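Segmenting Gripper Recordings into Approach, Grasp and Release

Iltusik tooling notes, Wasville bench

The steps below turn a raw two-gripper recording into labeled phases that the Boutros planner can load. You need a synchronized recording with both wrist streams, the head stream and the jaw width log. The object throughout is an orange dish, and the container is a woven basket on the bench.

1. Check time alignment

Open the recording and run the align command with the default window of 400 ms. The tool matches jaw width against finger motion in each wrist stream and prints one offset per stream. Offsets under 23 ms can be left alone. Anything larger should be written back to the header before you go on, or every boundary you set later will be shifted by the same amount.

2. Mark the approach

Set the approach label from the first steady motion toward the container to the last sample before the jaw width starts to fall. Step through the wrist stream and confirm that the fingers are open for the whole interval.

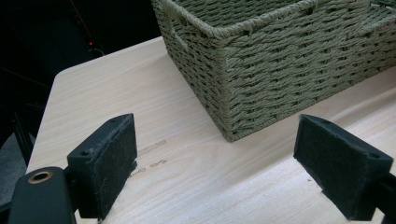
The default detector uses jaw width only. If the operator opens and closes the fingers in free space, it will report a false boundary. Raise min_hold to 60 samples and run it again. Do not fix false boundaries by hand until you have tried this, as hand edits are lost when the detector is rerun.

3. Mark the grasp

The grasp phase starts at first contact and ends when the jaw width begins to rise. For thin-walled objects the width settles at the thickness of the rim, so the threshold for "closed" has to be set per object. A fixed threshold of zero never fires on a dish. Set closed_width in the object file and leave the global value unset.

Check the label against the wrist stream. With a rim grasp, one pad should be on the inner side and the other on the outer side.

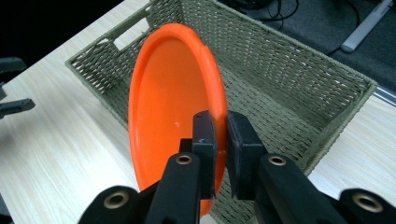 Page last changed: 2022-02-10 by Tala Chidiac

If the pads hide the contact point, use the slope of the width log. The contact sample is the one where closing speed drops by 85 percent within the window. On noisy logs, apply the median filter first. The Sullton build applies it automatically and ignores the flag.

4. Mark the release

Release starts when the jaw width rises above closed_width and ends when the fingers have cleared the object. The wrist view is a poor source for the second boundary, since the object can fill most of it at close range. Switch to the head stream and look for separation between the jaw and the object, with the object inside the container outline.

Both grippers can be visible in the head stream. Make sure the track ID you are labeling belongs to the one that handled the object. The tracker can swap left and right if the hands cross, and the December release does not warn about it.
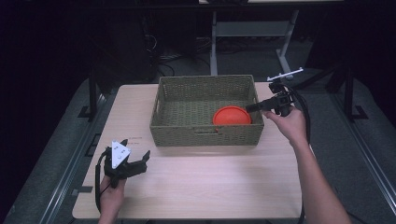 5. Export and validate

Run export with the planner profile. The output is one phase file per gripper plus a shared object track. Then run validate on the folder. Three errors are common:

phase_gap: two labels do not meet. Extend the earlier one.

width_mismatch: closed_width in the object file differs from the logged value during grasp. Correct the object file and rerun step 3.

idle_missing: the gripper that did not handle the object has no label. Assign idle to its full length.

The planner rejects a folder with any open error, but it loads one with warnings.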